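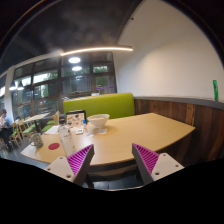 The Table You Never Really Get to Eat At

Magazine > Food & Rooms > Eating Out

Jan 27, 2019
By Yasaman Fallahi

We use cookies to remember your preferences. By continuing to read you accept our cookie policy.

I have been going to Trundo for lunch long enough to have opinions about its tables, and my main one is that they were made for people with less stuff. I like the pale wood. I like the lime-green bench even more, a color I would never allow in my own home. Then lunch begins and the tabletop fills up like a junk drawer.

Consider a bowl of soup. It arrives on a saucer, so now it is two things. A glass mug wants its own territory, preferably by the edge, where my elbow lives. There's a tall white carton, a little bottle with a blue cap, a sheet of paper I will carry home and find in February. A round red thing lies flat on the wood between mug and carton, and I have yet to see a mug parked on one.

Kwok-wai Wan, who owns the place, takes my complaints well. He once ran a dining room with 100 seats and says the small one is harder, as every object gets noticed. "People move everything," he told me. "They sit down and they redecorate."

I do redecorate. The upright stand with the bright little pictures goes toward the wall, and the bottle goes behind it. My friend Lingyun Shao prefers a clear space in front of her and pushes the whole collection at me – politely, an inch at a time, while asking about my mother.

Kwok-wai is thinking of larger tables for the back. I give it a month before we fill those too.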